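Household Tips: Keeping a Phone Ready for Mobile Games
Trostis Home Desk

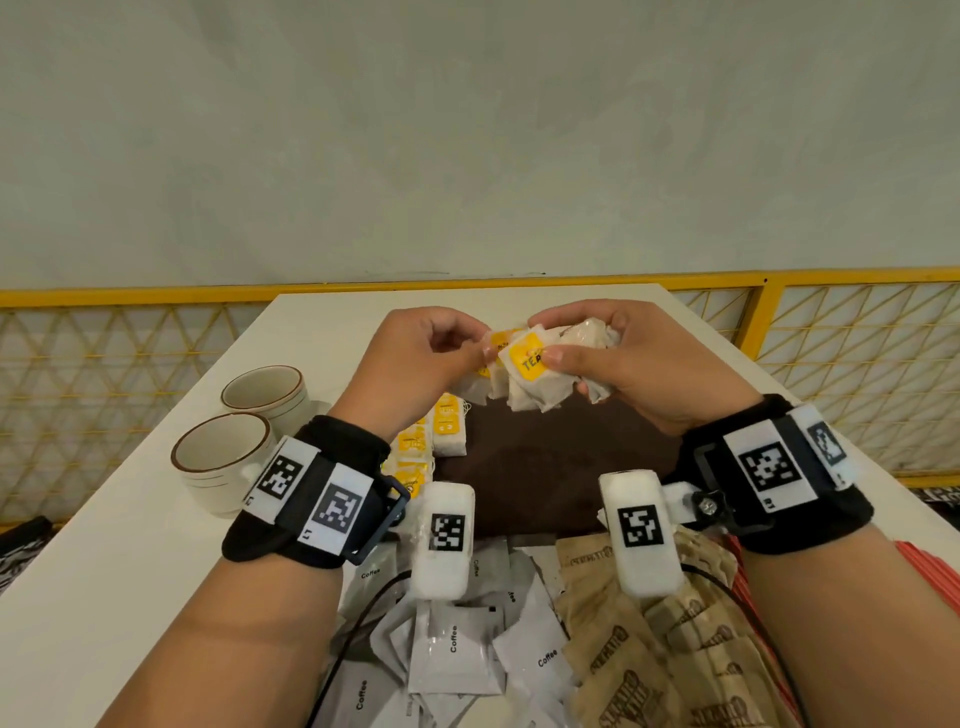
By Vương

Mobile strategy games such as Prullulex place steady demands on a phone's battery and storage. The following measures are recommended for households in which a device is shared.

Before installing a game, confirm that at least 500 MB of storage remains free after the download. Saved progress should be linked to an account before the application is removed or the phone is replaced.

Screen brightness should be lowered during long missions. Remove a thick case if the phone becomes warm, and do not play while it is charging under a cushion or blanket. Sessions of 30 minutes, followed by a short break, are suitable for most players.

Wipe the screen with a dry microfiber cloth. Household sprays must not be applied directly to the glass. Controllers, including the Londell clip-on model, should be stored with the sticks facing up.

Purchases within a game should require a password. Parents may set this in the phone's store settings and should review the list of linked devices every August.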